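Product notes: Drirkunex Rooms, a simulated kitchen pack for gripper training

Members have asked us several times whether it is worth paying for ready-made simulated rooms, or whether a team should build its own. In September we took a trial licence of Drirkunex Rooms and used it in our office in Haltville for the whole month. In this item we share what we liked and what we did not like.

The product is a set of furnished interiors for robot simulation. You receive the rooms, a library of loose objects, one arm with a parallel gripper, and a wrist view which is rendered together with the other views. The library in our version has 578 objects and the trial package has 50 rooms. The makers at Drorkia sell it by yearly licence, and the price depends on how many machines you run it on. For a small team it is not cheap, but it is also not so expensive that you need to ask three departments for a signature.

Installation took one morning. The instructions are clear, although they suppose that you already know the names of all the folders. We lost an hour because the licence file must be placed before the first start and not after it. Please remember this if you try it.

The surfaces are the strongest part. In many packs the wall is one flat colour, and a policy which has learned there becomes confused when it meets a real tile or a real stone. The Drirkunex people put much work in the stone and the tiles, and the veins do not repeat in a way that I could notice. The loose objects are more mixed. In our room with brown marble and blue-grey tiles, the arm was set to approach a framed abstract picture leaning on the wall, with a bowl at the side.
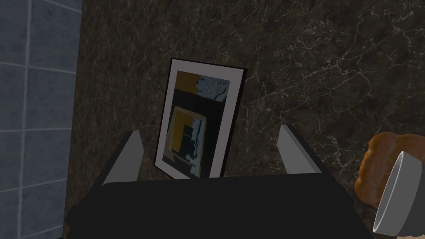
Can the pack be used without a strong graphics card?
It can, if you render in small size and switch off the soft shadows. On our older office computer the views came slowly but without errors. For long series of episodes you will want a better machine.

We ran 2482 episodes in total, most of them at night. The starting position of the arm and the place of the objects can be changed at random between limits which you write in a settings file. I like this file very much. It is plain text, it has comments, and when you make a mistake the program tells you the line. The limits for the light are in a second file, and there the comments are missing, so you must try and see.

The contact physics is good for boxes and for other simple forms. With thin things, such as a frame or a plate standing on its edge, the fingers sometimes passed a little into the object before the contact was noticed. A smaller time step makes this better, but then each episode takes longer. The support desk answered our letter on a Tuesday, the day after we sent it, and recommended the same thing.

I was less satisfied with the finish of some parts. The stone is so detailed that simple objects beside it look as if they come from another program. Large blocks and the gripper itself have plain colours with no texture. If you train only from the wrist view, you should know this before you buy, as the gripper takes a large part of every picture. It is possible to bring your own textures. We did it for two objects and it took the afternoon, mostly for finding which side was the top.

The dark floors also need some attention. With the standard light, the corners become so dark that the pattern of the stone is nearly lost. We made the light stronger in the settings and the result was more useful for us, but I would prefer that the standard values were chosen with more care.
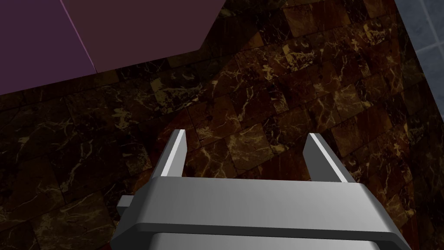 The open gripper over the marble floor, with a plain purple and maroon block at upper left.

A word about the licence. The trial permits you to keep the recordings you made, also when you do not continue. The rooms themselves must be deleted. You may publish single pictures and short clips with the name of the product. For publishing a full data set you need to write to Drorkia and ask, and we have not done this yet, so I cannot say how quickly they decide.

Our colleagues in Villanueva still build their rooms by hand and they are content with it. Their rooms are simpler, but they know every object in them and can repair a mistake on the same day. If you have one task and one table, I think their way is enough. If you need many different kitchens before winter, I would take the paid pack for one year and look again after that.

The settings files we used are available to members. Write to the usual newsletter address and mention which version you have, as the file format changed with the last update.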